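霧の町でパンを焼く人　モーエンス・カーラソンさんに聞く

Stevavhamという小さい港町に、Ultinbyというパン屋があります。店は広くないですが、朝の6時にはもう人が待っています。主人のモーエンス・カーラソンさんは、ライ麦のパンだけで町の人に知られるようになりました。私は十二月に二日間そこへ通って、仕事の合間に話を聞きました。カーラソンさんと私は英語で話しましたので、ここの日本語は私の訳です。

最初の質問は、なぜライ麦ですか、という簡単なものでした。カーラソンさんは手を拭いて、少し考えてから答えました。

「祖母の家で食べたパンがライ麦でした。重くて、酸っぱくて、子供の私は好きではなかったです。でも、大人になって船の食堂で働いたとき、毎日白いパンを食べて、ある晩、急に祖母のパンが食べたくなりました。その気持ちが一年ぐらい消えなかったので、船を降りました」

船を降りたあと、すぐに店を開いたわけではありません。内陸のTovarという村で、バルタサール・サバラさんという職人のところに入りました。サバラさんは南の国から来た人で、もともとは小麦のパンが専門だったそうです。

「バルタサールは、ほとんど教えません。私が生地をこねると、横に来て、指で一回押して、何も言わないで帰ります。二か月くらい、それだけでした。怒っているのか、満足しているのか、私には分かりませんでした。あとで聞いたら、昼ごはんのことを考えていたと言いました」

カーラソンさんはこの話をするとき、とても楽しそうでした。

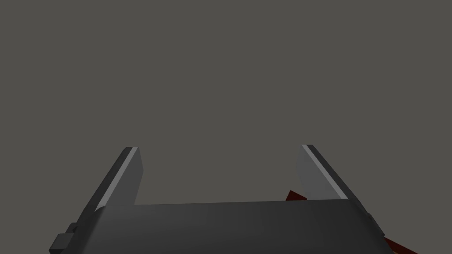
修業の中でいちばん苦労したのは、元種（もとだね）の世話だったといいます。元種は粉と水を混ぜて発酵させたもので、毎日新しい粉を足さなければなりません。Tovarの冬は寒く、仕事場の温度が夜の間に下がります。カーラソンさんは元種の入った瓶をセーターで包んで、自分の部屋に持って帰りました。

「部屋のほうが寒い日もありました。そのときは布団の中に入れました。一度、ふたが開いて、朝、シーツが全部だめになりました。でも元種は元気でした」

今の店で使っている元種も、そのときに分けてもらったものの続きです。粉はFloltwoodという製粉所から買っています。袋が届くと、カーラソンさんは最初に必ず匂いをかぎます。同じ畑の粉でも、雨の多い年は水を吸う力が違うので、配合を紙に書いてもあまり役に立たないと言います。それでも紙はあります。壁に貼ってあって、何回も線で消して、横に新しい数字を書いて、もう本人にしか読めません。

基本の一本には、ライ麦の粉を400グラム使います。元種は200グラムです。水の量については、笑って教えてくれませんでした。秘密ですかと聞くと、そうではないと言いました。

「毎日変わるので、言うと嘘になります。手に付く感じで決めます。今日は昨日より少し少なかったです」

焼けたパンは、その日には売りません。布をかけて棚に置き、次の日に店に出します。ライ麦のパンは焼きたてを切ると中がまだべたべたしていて、味も落ち着いていないからです。初めて来るお客さんの中には、焼きたてがほしいと言って、少し不満な顔をする人もいるそうです。

「そういう人には、昨日のパンを薄く一枚切って、バターをつけて渡します。説明するより早いです。だいたいの人は黙って食べて、一本買います。買わない人もいます。それはそれでいいです」

私も一枚いただきました。皮は固く、中はしっとりしていて、酸味のあとに少し甘い味が残りました。子供のときなら、私もたぶん好きではなかったと思います。 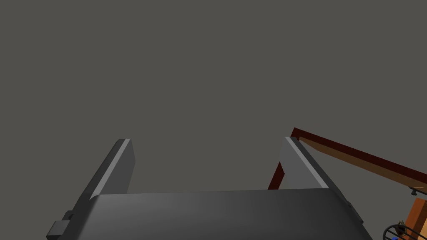
町の人と店の関係

二日目は、客の少ない午後に行きました。カーラソンさんは店の奥の椅子に座って、コーヒーを飲んでいました。この町の生まれではない彼に、近所の人は最初どうだったかと聞きました。

「静かでした。冷たいのとは違います。見ていた、という感じです。最初の冬は、売れ残りがたくさん出ました。乾かして、ビールと煮て、おかゆにして食べました。デンマークにもそういう料理があります。毎晩食べると、少しつらいです」

変わったのは、港で働く人たちが昼のために買いに来るようになってからです。ライ麦のパンは日持ちがするので、船の上でも食べやすいのです。今は、漁に出る前の晩に電話で頼む人もいます。電話では名前を言わず、「いつもの」とだけ言って切る人が多いので、カーラソンさんは声で覚えました。

サバラさんとは今も手紙のやりとりがあります。去年は一度、Stevavhamまで来てくれました。店のパンを食べて何と言いましたか、と私は聞きました。

「指で押しました。それから、もう一枚くださいと言いました」

カーラソンさんは来年、かまどを直すために夏の間だけ店を休むつもりです。その間の元種をだれに預けるかは、まだ決まっていません。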